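Search this site
Search... Go
All topics Clothing & laundry Unanswered

Asked in January by tinpot_drawer

Is wash-in down "reviver" worth the money, or is it just soap?

I have a black quilted puffer that's had 3 winters of daily wear and has gone flat across the shoulders. The shop where I bought it wants me to use a product called Telumel, which claims to "restore loft at the fibre level". It costs more than I'd spend on a month of ordinary detergent and the bottle does two washes.

I've tried to find out what is in it and can't get past the marketing. The ingredients list on the back says surfactants, perfume, and something described only as "conditioning complex". I rang the number on the label and got a recorded message. The care label inside my jacket says 30 degrees, mild detergent, tumble dry low. It says nothing about conditioning complexes.

Has anyone used it next to something cheaper and seen a difference? I'm not after a link to the maker's own page, I've read it. I'm also not keen on specialist cleaning, as the place near me quoted 21 pounds and wouldn't say what they do either.

Filling is 90/10 duck down according to the label, for what that's worth.

3 replies

nnaji_fan_club

Telumel is brilliant, used it on both our coats and they came up like new. Smells lovely too. You can get it cheaper if you buy the big bottle. Also try Ondeo spray after, it keeps the rain off.

mothballs3713

I'd be careful with the reply before mine. "Came up like new" could be said of most coats after most washes, because a coat with three years of neck grease in it will look better once the grease has gone. That tells you washing works. It doesn't tell you what the conditioning complex is up to.

I was annoyed enough by the same claim last winter to try it for myself. Two jackets, same make, same age, bought together. One got Telumel, the other got a plain liquid soap with no softener in it. Same machine, same 30 degree cycle, same extra rinse, same dryer. I couldn't tell them apart afterwards by squashing them and nor could anyone else in the house, though one did smell of pears. I'll admit two jackets isn't much of a trial, and mine are a goose and feather mix, so yours might behave differently. I doubt it.

What did make a difference, and I'd put money on this before any bottle, was the drying. Down goes into clumps when it's damp, and it feels dry on the outside long before it's dry in the middle. The first time I washed mine I gave it one low cycle, decided it was done and hung it up. Flat as a tea towel. I thought I'd ruined it. Put it back in for two more cycles with a few clean tennis balls and it came right.

So, what I do now:

Zip it up, empty the pockets, turn it inside out.
Sponge the collar and cuffs first with a bit of soap and warm water.
Wash on its own. Half the usual amount of soap, no softener.
Rinse again. Then again if you still see suds.
Support it from underneath when you lift it out, as the stitching has to carry a lot of water.
Low heat with the tennis balls, stopping every half hour to pull the lumps apart by hand.

The drying takes most of an afternoon in my machine. If your dryer is small, go to a launderette with a big drum.

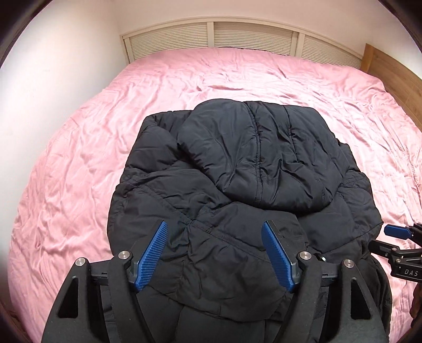

Then leave it out in a warm room overnight before it goes anywhere near a cupboard. Press the thick parts in the morning, the hood and the collar especially. If they feel cool or you can find hard little lumps, it needs another go in the dryer. And don't store it squashed. The vacuum bags Iseseo sell look tidy on the shelf, but I can't see how months of being crushed is meant to help something that only keeps you warm by being full of air.

As for the shoulders, that may not be dirt at all. If you carry a rucksack, the straps press on the same spot every day and some of the down will have worked its way out or broken up. Hold the jacket up to a window. With black fabric you won't see much, so feel along each panel and compare it with the same panel lower down. If there's hardly anything in there, neither Telumel nor soap is going to put it back. A repair place can top up a panel, but ask the price first — on an older coat it can come to more than you'd like.

On the 21 pounds, I'd ask them straight out whether they wash it in water or dry clean it. If they won't say, keep your money.

oldkettle352

Agree with the tennis balls. Use old ones that have been washed, new yellow ones can leave fluff on black. I've never bought a reviver and my coat is older than my car.

Not sure about the extra rinses though, one has always been enough for me. Depends how heavy-handed you are with the soap I suppose. And check the dryer's fluff filter before you start, ours was half the reason everything took so long.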